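The Long Way to a Small Bedroom

When my sister and I moved our father out of the house on Tarar Street, we gave ourselves a long weekend to do it. I can hear you laughing from here. He had lived there since before I was born, and he had strong feelings about every lamp.

The new place, over in Hallmont, has 672 square feet and one closet worth the name. Dad took this as a personal insult at first, and then - this is very like him - as a puzzle. He spent most of February at the kitchen table with graph paper, drawing the bed in one spot, rubbing it out, and drawing it again a half inch to the left.
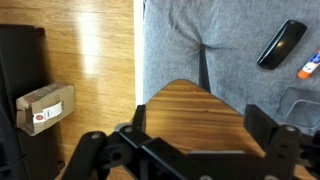 I had called Hammad Sethi by then, on the advice of a neighbor who swore by him. Hammad has been helping people move into smaller homes for 16 years, and he has a lovely slow way of talking that made my father put down his pencil and listen. He told us to start with the bedroom. Most families begin in the garage or the attic, he said, where the decisions are hardest and everybody is tired by lunch. If the bedroom is right on the first night, a person can wake up in a strange place and still know where their glasses are.

So that is what we did. We got the bed in first, then the reading light, then the radio Dad has listened to every morning of my life, and after that we let him sit a while with a cup of tea and tell us what he missed. 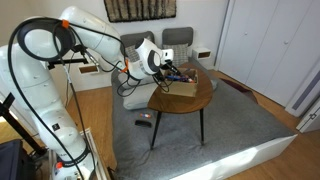

What he missed surprised me. I had expected the big dining table, or my mother's hutch, which went to my cousin in Trastement and looks wonderful there (she sends me pictures!). He wanted the ugly green step stool from the laundry room. He wanted the hook by the back door where his cap went. We had given away 8 boxes of good dishes without a murmur from him, and there I was on a Monday evening, driving back across town for a hook.

Hammad wasn't surprised one bit. He says the small daily things are the ones people reach for in the dark, and he asks his clients to write them down as they go through an ordinary day, long before anybody buys tape. 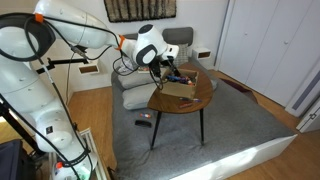

I've started a list of my own, though I have no plans to go anywhere. It has the blue mug on it, and the chair by the window, and the drawer where the scissors live. Dad read it over my shoulder last week and told me I'd forgotten the good flashlight, so I wrote that down too, and then we went out and got pie.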